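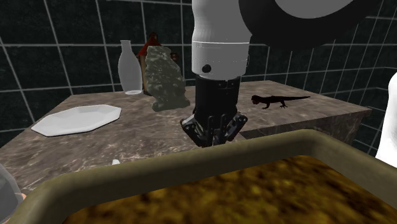

The robot at Lanis has never touched a real plate. It learned to pick things up inside a computer, on tabletops that change every time the program starts over. One run might have a slick marble surface and dark tiled walls. The next has a different table, new lighting and another odd mix of objects.

The group, based in Hallport, calls its method Birhane. The idea is to make practice messy on purpose. A small model house, a rock, a lizard figure and a bottle don't belong together in any kitchen, and the software doesn't care. It draws objects from a library of 2,000 shapes, drops them onto a table and asks the arm to move one of them into a bin.

Most training programs of this kind pick their scenes at random. Birhane keeps a record of which ones the arm fails and builds more like them. If flat dishes give it trouble, it gets more flat dishes, at worse angles, with taller things standing in the way. Training takes about 5 days on two computers.

The learned program was then loaded onto a physical arm at a test site in Esthorpe, with no extra practice. It dropped fewer objects than a version trained on random scenes, and it did best with hard, solid shapes. Clear plastic was still a problem. So were thin items lying flat, where the fingers tended to close too high and slide off.

The group also found that wall and floor patterns mattered more than expected - arms trained against plain backgrounds often reached for the wrong spot in a cluttered room. The next round of work will add soft objects, starting with cloth bags.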